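Plollby to auction trophies and match balls from Clasuvcombe's cup-winning seasons

2025-04-06

A collection of football medals, shirts, match balls and programmes from the most successful years of Clasuvcombe Football Club will go under the hammer at the Plollby saleroom. The sale is made up of 40 lots and covers both of the club's county cup wins, along with the league season that came between them.

The collection has been put together from 11 separate consignments. Most come from the families of former players, and the rest from supporters who followed the club home and away. None of the items has been offered at auction before.

The leading lot is a winner's medal from the club's first county cup final, which Clasuvcombe won 2-1 after extra time. It is in its original fitted case and is engraved on the back with the name of the competition and the season. It will be sold together with the shirt worn by the same player in the final, a heavy cotton jersey in the club's green and white hoops. The shirt has a repair to the left cuff and some fading at the collar.

Also included is the match ball from the semi-final replay, signed by the full team. The signatures have been checked against autograph books and club paperwork from the same period. Two are faint but can still be read.

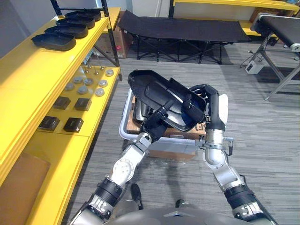 Will the sale include anything from the second cup final?

There are 10 lots from that match, including a runner-up's medal from the opposing side, a linesman's flag, a set of unused tickets and the team sheet handed in before kick-off.

The programmes run from the club's first season at Mosoti Park to its last match there. They will be sold in season sets, apart from the two cup final issues, which are being offered singly. Condition varies. Several have scores and team changes written in pencil, as was usual at the time, and these are noted in the catalogue. A small number have rusted staples or marks from being folded into a coat pocket.

Other lots include a goalkeeper's jersey, training schedules, a dressing room bench, a wooden turnstile sign and a group of letters between the club and the league about a match abandoned in February because of fog. The letters show that both clubs wanted the result to stand, but the league ordered the game to be played again. Clasuvcombe lost the second match by a single goal.

A spokesperson for Plollby said: "Clasuvcombe was never a large club and not much was kept from those years, so it is unusual to see this amount of material in one sale. We have kept the estimates at a level that gives supporters a fair chance of buying, and many of the programme lots carry no reserve."

The catalogue can be collected from the saleroom or sent by post on request. Bids can be made in the room, by telephone or online through Teta, the bidding service used for all Plollby sales. Online bidders need to register before the sale begins. Commission bids may be left with the saleroom in writing.

Condition reports are available for every lot. Buyers who want items posted should ask for a quote before bidding, as the bench and the turnstile sign are for collection only.

ENDS

Notes to editors

Plollby holds regular sales of sporting memorabilia, including football, cricket and rugby. Images of individual lots are available from the Plollby press office.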